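Lenz Countertop Dehumidifier: Owner's Guide
Section 4: Setting Up in a Closet, Basement or Other Sad Room

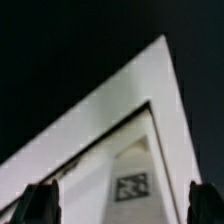
Text: Jolien Van Dijk
Technical review: Pak-hei Chuang
Gredent Home Products, Customer Guides

You have unpacked the unit, found the power cord under the second layer of cardboard, and thrown away the silica packet that came with it. We are aware that a dehumidifier arrives with its own silica packet. Please move on to step 1.

4.1 Choosing a spot

1. Pick a level surface that can hold the unit with a full tank. A full tank is heavier than you think, and a wire shelf is weaker than you think. These two facts tend to meet at night.

2. Leave 16 inches of clear space on the side with the air outlet. Winter coats do not count as clear space, even if you push them over.

3. Keep the back of the unit at least a hand's width from the wall. If the wall is already damp to the touch, double it.

4. Check that the cord reaches the outlet without crossing a doorway. The cord is nearly six feet long. Every customer who writes to us has an outlet seven feet away.

CAUTION: Do not use an extension cord. Do not use two short extension cords and call it a different thing. Move the unit.

4.2 First start

Let the unit stand upright for two hours before you plug it in. If it rode home on its side in the back of a car, wait four. The compressor oil has to drain back to where it lives. You can spend the time reading Section 3, which you skipped.

1. Slide the tank in until it clicks. A soft thud is not a click. If the red tank light stays on, you got the thud.

2. Plug in the cord. The unit beeps once.

3. Press Power. The fan starts at once and the compressor joins in after three minutes. This delay happens every time, by design, and pressing Power again starts the three minutes over.

4. Set the target humidity with the arrow buttons. We suggest starting at 50 percent. The lowest setting is 40, and you may choose it if you enjoy static shocks and a larger electric bill.

5. Close the door of the room, along with any windows. Chi-keung Lui on our support desk would like windows printed in capital letters: WINDOWS. The unit can dry out a closet. It has never made headway against the outdoors.

NOTE: The room will get a few degrees warmer. A dehumidifier gives off heat as it runs.

4.3 The first week

Expect to empty the tank often for the first few days. Books, carpet, and drywall hold a good deal of water and give it up slowly, so the number on the display may sit still for a day or two while the tank keeps filling. Leave the setting alone. Changing it every hour makes no difference to the wall.

1. Empty the tank when the red light comes on. The unit shuts itself off when full and will wait for you, beeping once a minute for ten minutes and then giving up.

2. Rinse the tank with plain water before you put it back.

3. Check the float, the small foam block on the left side of the tank. It should bob freely. If it has come off its hinge, snap it back on. Do not run the unit without it.

4. Keep the tank water away from people, pets, fish, and steam irons. It looks clean. It has been in your basement air.

4.4 Continuous drain (optional)

If you are tired of the tank, you can attach a garden hose and let gravity do the carrying.

1. Unplug the unit and take out the tank.

2. Pry off the round cap at the back with a flat screwdriver. Keep the cap. Tape it to this page if you have to.

3. Screw on the hose adapter (part 2255) by hand. Add the rubber washer first. If you find the washer on the floor later, go back to step 2.

4. Run the hose downhill to a floor drain, with no loops or rises along the way. Water will not climb, not even a little, not even over a door sill.

5. Put the tank back in. The unit needs it in place to run, full or not.

CAUTION: Check the hose end after one hour and again the next morning. A hose that has crept out of the drain will empty the unit onto the floor very reliably.

4.5 Cold rooms

The unit works best above 60 degrees. Below that, frost can form on the coils, and the unit will pause to melt it. The display shows dF, meaning defrost. It does not mean the unit is failing, though Mei-kuen Peng once answered that question for an entire January.

1. If dF clears within half an hour, do nothing.

2. If dF comes back more than four times a day, warm the room or move the unit somewhere kinder.

3. Never chip at frost with a tool. The coils are thin, and the warranty has a paragraph about butter knives.

4.6 Filter

Clean the filter after every 900 hours of use. The Filter light keeps count so you don't have to. Pull the filter straight out from the back, vacuum it, and wash it in lukewarm water if it is greasy. Let it dry all the way before you slide it in again, then hold the Filter button for three seconds to reset the light. Resetting the light without cleaning the filter is also possible. We can't stop you.

Storage and moving are covered in Section 5.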